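Jamwood Household Spelling Survey: Data Card

Summary
The Jamwood survey records how adults in the town of Fernow spell common household words when writing by hand. It contains 2928 responses, transcribed letter for letter, with errors and crossings-out kept. The collection is maintained by the Drusen Language Office.

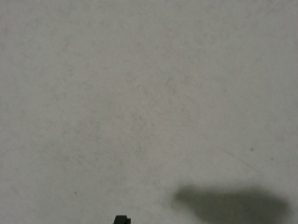
Contents
Each row holds a prompt word, the spelling given, the age band of the writer, and the language spoken at home. Names and street addresses were removed before transcription. Of the responses, 2000 form the main set and 300 are held back for checking transcribers; the remainder are incomplete forms, supplied in a separate file.

Collection
Forms were handed out at the Yang Street library in April and returned by mail. Writers heard each word read aloud twice and were asked not to consult a dictionary.

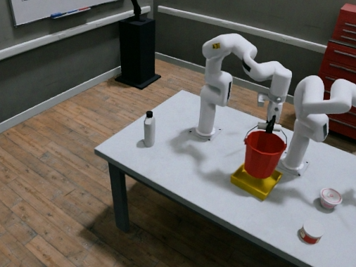 Version 2 corrects the age bands, which had been shifted by one column in the first release. Users who merged the earlier file with other sources should repeat that step – the row numbers have also changed.

Known limits
Older residents are overrepresented. Regional spellings such as "grey" are marked as variants and should not be scored as errors.
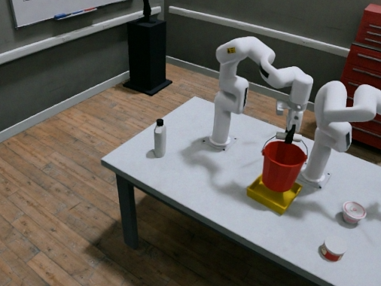
Zineb Soliman commented that the variant list still omits "doughnut" and "donut," and asked that both be accepted in the next release. The request has been entered in the change log and remains open.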